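Grindoneo Shared Equipment Program
Two-Arm Workstations: Frequently Asked Questions on Budgeting and Purchase
Last revised 03/08/2026

These answers are intended for department heads and laboratory managers preparing a request for the coming funding round. Questions about eligibility should be sent to Viorica Nikolovski in the Kosville office before a quotation is sought.

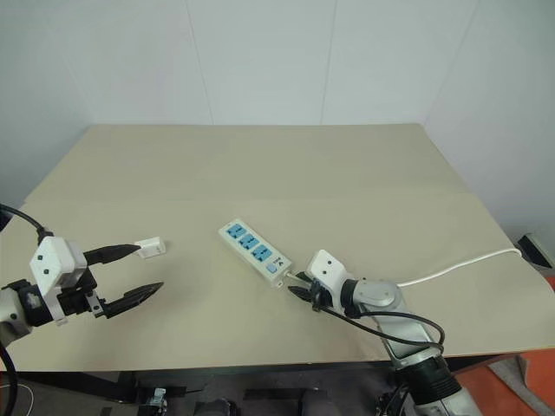
Two arms at work on one table, with a power strip between them.
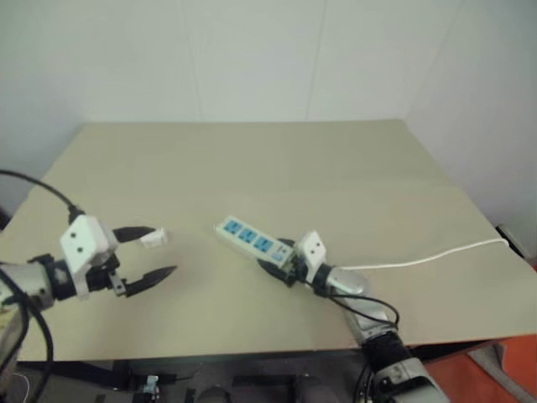

What should be included in the equipment line of a request?

The equipment line covers both arms, their grippers, the table and its frame, cameras, controllers, and all mounting hardware. Freight and import charges are entered separately. Computers already owned by the department should be listed at no cost so that assessors can see the full set-up.

Is it possible to buy one arm now and the second later?

Yes. Staged purchases are accepted if the second arm is quoted at the time of the first request. The quotation must remain valid for 18 months. Departments that choose this path should order the full-width table at the outset.

How much should be set aside for spare parts?

The program recommends 7 per cent of the equipment line per year. Gripper fingers and cables make up most replacement orders at our Abella site, and neither is covered by the standard warranty.

Who pays for changes to the room?

The host department. Electrical work, floor repairs and data points are not eligible costs. Ademir Bezerra can arrange a site visit and will provide a written estimate - please allow two weeks for this.

Are practice items an eligible cost?

Ordinary household and office goods used for handling tasks may be claimed under consumables. Receipts are required. Items should be bought in sets of the same model where the work depends on repeated trials.

How long does delivery take?

Orders placed through Jimgate, our purchasing service, are scheduled once the deposit has cleared. Orders confirmed by the end of July are normally placed in the first shipment of the financial year. Installation dates are set by the supplier and cannot be guaranteed by the program.

Where are forms sent?

Completed forms go to Ximena Trujillo, Equipment Planning, quoting program code 2057. Late forms are held over to the next round.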